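Kedo

Secondhand furniture listings, cleaned up and put in a spreadsheet

Hi! Kedo is a data set of 1706 furniture ads from Ramby, the free classifieds board we have here in Cultholm. I started saving them when I was shopping for a wardrobe and got way more interested in how people write about wardrobes than in buying one. (I did buy one. It's too big for the hallway.)

The ads are text only. I never collected the sellers' photos, so please don't write to ask me for them.

What's in the folder

There are 2 files. listings.csv is the one you want. changes.txt is my running log of fixes, written mostly late at night, so forgive the tone.

Columns in listings.csv

There are 13 columns:

id: a number I made up, has nothing to do with Ramby's own numbering
month: the month the ad went up, no day and no year
title: as the seller wrote it, typos and all
body: same, with phone numbers and street names taken out
category: wardrobe, cabinet, dresser, table, chair, shelf, other
wood: what the seller calls it
finish: oiled, painted, varnished, "natural", blank
price: whole dollars, 0 means free, blank means "make an offer"
size: whatever they gave, in whatever units, sorry
condition: my own call from the text, see further down
pickup: yes, no, or blank
relisted: yes if I'm pretty sure I saw the same piece before
notes: me talking to myself

How I cleaned it

The first pass was done with Akolgo, a little script I wrote for pulling recipes out of email and then bent into shape for this. It's in no way pretty. It strips contact info, fixes broken accents and squashes exact duplicates. Then I read every single ad myself, over a whole winter, with a lot of toast. Akolgo misses phone numbers spelled out in words, and you would be surprised how many sellers do that!

Ads where the seller told a long personal story (divorces, a parent's house being emptied, that kind of thing) got trimmed. I kept the furniture part and dropped the rest. If you find one I missed, tell me and I'll fix it the same evening if I can.

About the wood column

This is the column I get the most mail about, so let me be clear. It holds the seller's word for the wood, lowercased, and nothing more. People write cherry when they mean the color. They write mahogany for anything reddish. "Real wood" shows up constantly, and so does "wood wood," which I have grown fond of. I have not tried to work out what any of these pieces were made of, and from a two-line ad I don't think anyone could.

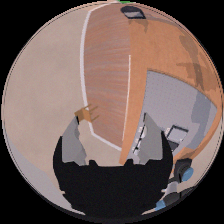 You should split that column in two, one for color and one for species, came a reply after I shared the March version, because right now anyone who counts the mahogany is going to think Cultholm is full of it. Fair point, and I did try. I got as far as the letter C and found I was guessing on nearly every row. Is "warm cherry look" a color? Probably. Is "cherry, from my aunt"? No idea. So it stays as one column, with a warning, and the warning is this section. If you do your own split I'd love to see it and I'll happily link to it.

About the condition column

Good, fair, rough, or blank. I based it on the words in the ad. "Some wear" is fair. "Great project piece" is rough, every time. Sellers who say nothing at all get a blank, and please don't fill those in as good.

Things it's okay for

Looking at how people describe stuff they want gone. Practicing text cleanup on something messier than the usual class material. Price charts, if you're careful. I made one for dressers and it was mostly a lesson in how many people type 1 as a placeholder price.

Things it's not okay for

Telling somebody what their cabinet is worth. Tracking down sellers. Saying anything about furniture outside Cultholm, where for all I know people write perfectly clear ads with measurements in them.

Known problems

Tables and desks are mixed up together. A few ads sell a whole bedroom set and I filed those under the first item mentioned, which means some wardrobes come with a bed attached. Anything with a slash in the size field should be read by a human. The relisted column leans toward yes for shelves, they all sound alike.

License and credit

Use it for whatever you like apart from the things I asked you not to. A mention of Kedo is nice. Corrections go in by email with the id in the subject line, and I answer slower in summer.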